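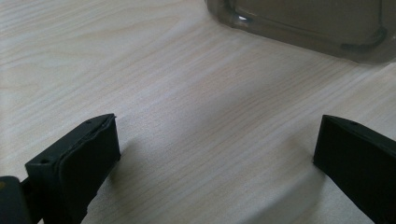

Pádraig Tully replied that naps are for toddlers and I should push through the afternoon like everybody else. Thank you, Pádraig. My concussion will be thrilled to hear it.

Five months in, my brain has office hours. It opens at nine and closes at lunch. Knock all you want.

The rehab clinic at Cladstead gave me a memory notebook. I wrote down everything important in it. Then I left it on the bus to Keane.

New notebook. Page one says WHERE IS THE NOTEBOOK.

Today's homework was counting back from 200 by fives. Got to 135, thought about soup, started over. Got to 90. Had the soup.

My sister asks if I'm "back to normal" yet. She has met me, so I'm not sure what she's hoping for.

Anyway, I set the nap alarm for 20 minutes and slept two hours. Best appointment I've kept since August.

4/4/20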